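Automation at Work: Concepts and Cases
Revised December
By the Trinumia Institute Curriculum Group

CHAPTER 16
When the Work Changes Hands: Automation in Kitchens and Servery Areas

Most accounts of workplace automation begin in the factory. The automotive plant, with its fenced cells and its fixed sequence of welds, has shaped both the vocabulary of the field and the expectations of the public. A good deal of current activity is taking place elsewhere, in settings that were never laid out for machinery: staff kitchens, hospital serveries, residential care homes and the back rooms of cafeterias. The work in such places is varied, poorly documented and frequently undervalued. It is also performed by people whose knowledge of it is seldom recorded in any job description.

This chapter examines what happens to that work, and to those people, when part of it is assigned to a robot arm. It draws on a single extended case, the Billberg residence, an aged-care facility in which the clearing and handling of tableware was partly automated. The Billberg kitchens handle 1522 items of tableware on an ordinary day. Before the change, every one of those items was lifted, scraped, rinsed, racked and put away by hand.

16.1 The task as it is actually done

A recurring difficulty in planning for automation is that a task which takes a worker two seconds may take an analyst several pages to set down. Consider the picking up of a single plate. The worker approaches from whichever side is free, slides a thumb over the rim, judges the weight and tilts the plate before it has fully left the surface. None of this is taught. When the Billberg staff were first asked to describe how they cleared a table, most of them answered in one sentence.

For a two-fingered gripper, the same action must be divided into stages. The position of the plate must be established, and its edge distinguished from the surface beneath. A point on the rim must be chosen, along with an angle of approach. The fingers must then close with enough force to hold the plate and not so much as to chip it.
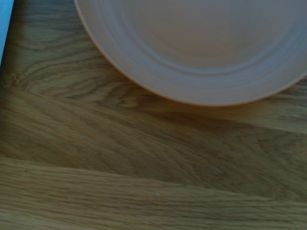 Shallow dishes present a particular problem in this respect. A bowl or a mug offers a wall that can be gripped from above, whereas a plate offers only a low lip, and the clearance beneath that lip may be very small. Colour matters as well. Where crockery and benchtop are close in tone, the boundary between them may be marked chiefly by shadow, and shadow moves with the hour and the weather. At Billberg, staff on the early shift learned to lower the blinds before starting the system, a step that appeared in no manual and was added to the written procedure only after a supervisor noticed it.

Adjustments of this kind are referred to in this chapter as accommodating work. The term covers all the effort, paid or unpaid, that people contribute so that an automated system can perform its assigned function. Accommodating work is easily overlooked in a business case. It should be identified, given a place in the roster and included in any assessment of workload.

16.2 Redistribution of tasks

The consulting firm Dadach, engaged to assess the Billberg kitchens, divided the clearing and washing-up process into 89 separate steps. Sixteen of these were assigned to the robot arm in the first stage. The remainder stayed with the kitchen hands, although few of them stayed unchanged.

Three changes deserve attention. Heavy repetitive lifting declined, and workers with shoulder and wrist complaints reported that they could complete a full shift in comfort. Monitoring increased: a worker who had formerly moved between the sink and the dining room was now expected to remain within sight of the arm. Finally, the pace of the work came to be set in part by the machine — a matter that several employees raised at their staff meetings well before management had considered it.

Shared space was a further concern. A kitchen remains a kitchen when a robot is placed in it. Dish soap, sponges, cups and small appliances continue to occupy the bench, and people continue to need the tap. The Billberg agreement therefore set out who could clear the bench, who could stop the arm and how a worker was to approach the sink while the arm was powered.

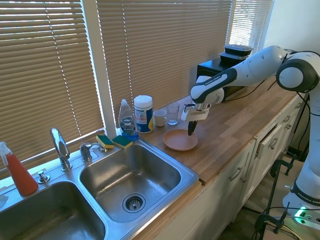 Does the introduction of a robot arm necessarily reduce the number of people employed in a kitchen?

The evidence from Billberg suggests that the effect depends largely on decisions made by the employer. Hours at the sink fell, but the hours released were moved to meal service and to sitting with residents at lunch. A different employer might have removed those hours from the roster altogether.

16.3 Consultation and training

The Peng model of consultation, applied in the later stages of the project, holds that affected workers should be involved before equipment is selected. Under this model, kitchen hands take part in the initial task analysis, trial the equipment during paid time and retain the right to propose that a step be returned to manual handling. At Billberg, each worker completed a period of supervised practice, and the arm was required to complete 1000 trial picks in the presence of staff before it entered regular service.

Training addressed more than the controls. It included the reporting of near misses, the safe recovery of a dropped or badly held dish, and the procedure for continuing service when the system was unavailable. The last of these was included at the request of the evening staff, who pointed out that dinner is served at half past five whether or not the equipment is working. Section 16.4 considers how such requests were recorded and which of them were carried into the workplace agreement.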